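Late, tired, writing this before I forget the numbers again.

Budget talk with Wenche at nine, which became ten. She wants one page. One. I had four and a spreadsheet. She read the total first, like always, then went back up to see what I'd done to get there. Fair enough. The Hovland quote is the problem — they priced three hand-held grippers plus mounts plus "onboarding," and the onboarding is more than one of the grippers. Adeel says just strike it out and send it back, they put it in for everybody. He's probably right. He also said that about the Usik people and then we got no reply for most of February.

Pads. I keep leaving out the pads! They're a consumable and I had them under hardware as a one-time thing. Siv's guess is a pair is good for 300 openings of a cabinet door before she'd want to swap them, maybe less with the metal hinges being stiff. So if we do doors all spring that's a line of its own. Fondard sells them in packs of 100, which sounds like too many until you do the math and it isnt.

Spent the afternoon on the bench with Siv. Doors, shelf, shoe. She wants to know what size of furniture we're planning for before I order any more of it, and I don't have an answer. Wrote "SIZE??" on my hand, now mostly washed off.
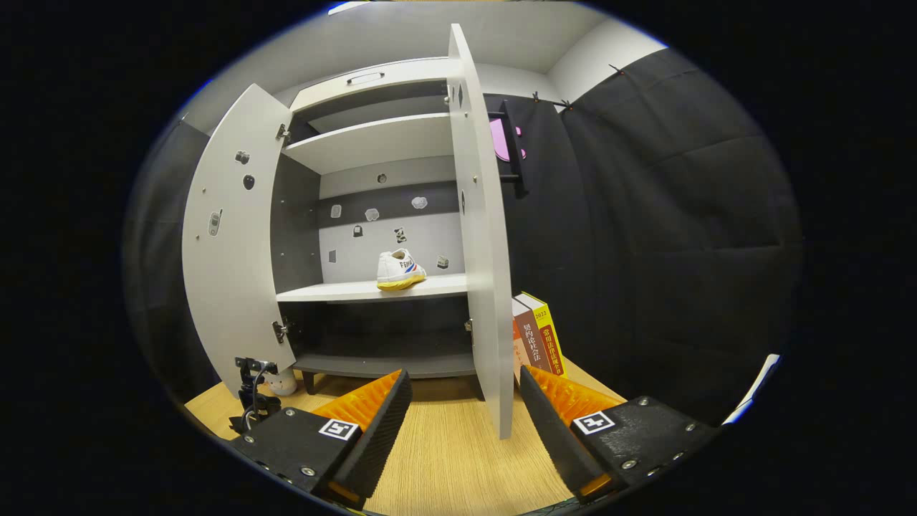
Ekkachai called in the middle of it about the arm. His position: don't buy the arm this year, put everything into hand-held units and people's hours, lease the arm when there's something to run on it. My position was the opposite this morning. By the time he'd finished I was about half way over to his side and a bit annoyed about it. The lease from Ladcombe is 333 a month with service in. Buying is cheaper if we keep it long enough, but will we? Don't know. Wenche will ask exactly that so I need something better than a shrug.

Things to price tomorrow, in no order — spare clamp mount, cables (the long ones, the short ones are useless past the edge of the table), another table, screws in the right size this time. A case for carrying the units, Sigrun wants to take one home to try it in a real kitchen and I'm not handing it to her in a grocery bag.

Also insurance. Does it even cover stuff that leaves the building. Ask Adeel.

Sigrun's other point, which I brushed off and shouldnt have: if we buy three units we can really only use two, one will always be waiting on a part. So budget for three and plan for two. Or budget for over three and get told no. I'd go with the first. Put it in the page for Wenche as one sentence, no spreadsheet.

Haven't eaten. Email to Hovland is sitting in drafts, onboarding line crossed out, send it first thing.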